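Fresh paint at the Geltine Street hall, finally! I've been banging on about this since December, so thank you to everyone who put up with me. We start on the Harero room next Saturday, and Kwabena Dankwa is bringing the rollers.
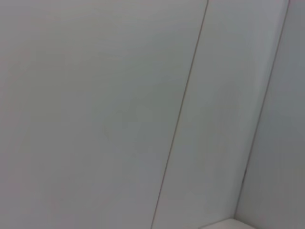 My big worry is colour. I'm after a pale grey, a bit warmer in one spot and a bit greener in another depending where you look, much like the smooth panel in the photo. Kwabena wants yellow. We've got $300 to spend, so come along and vote!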